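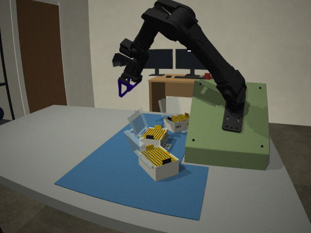 The simulated bench at Osthorpe, arm on its green block, tube racks on the blue mat.

So I finally made it to the Osthorpe open day! I've been meaning to go for years, and every November I hear how great it was from people who went, and every year I kick myself. They moved it up this time and I had no excuse.

Most of what they showed was in simulation, and I'll admit I walked in hoping for real motors and real noise. Ten minutes later I didn't care. Chathurika Pathirana ran the lab automation session and she had the whole thing up on a big screen, a black arm over a table with these little boxes for sample tubes, yellow grids on top and clear hinged lids. The racks have names (one has TB3 on the front, and yes, people in the room started calling it Toby).

What I loved is how much thought goes into something as boring as a lid. You and I flip one open and never think about it. For an arm, an open lid is a see-through wall leaning out at an odd angle, right next to the thing you want to reach. Chathurika said they run 1000 attempts overnight with the racks nudged and turned a little each time, and then she sits down with coffee and goes through the worst 20. I could happily have that job.

Then she switched over to the wrist view and I got a bit lost, in a good way.
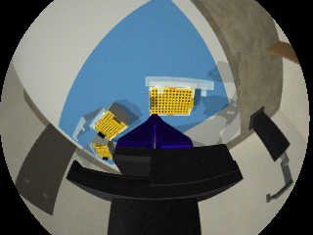

It's like looking through a peephole in a front door, with those purple fingers pointing up the middle at you the whole time. Everything bends. I asked how on earth anyone judges distance in that, and Xuân Phan, who was at the next table, laughed and said you stop noticing after a week. The shadows help, apparently. I spent way too long just staring at all those tiny holes and trying to work out which rack was which from the other view.

There was also a talk from Sunil Begum on gripper shapes, 44 slides, and he got through every one of them. I took notes! The bit on why you'd want a pointed finger for crowded spots was worth the bus ride by itself.

Lunch was samosas and they ran out early. Go at noon if you're going next year. I'm going back for the evening session with Anwara, and this time I'm bringing a notebook with more pages in it.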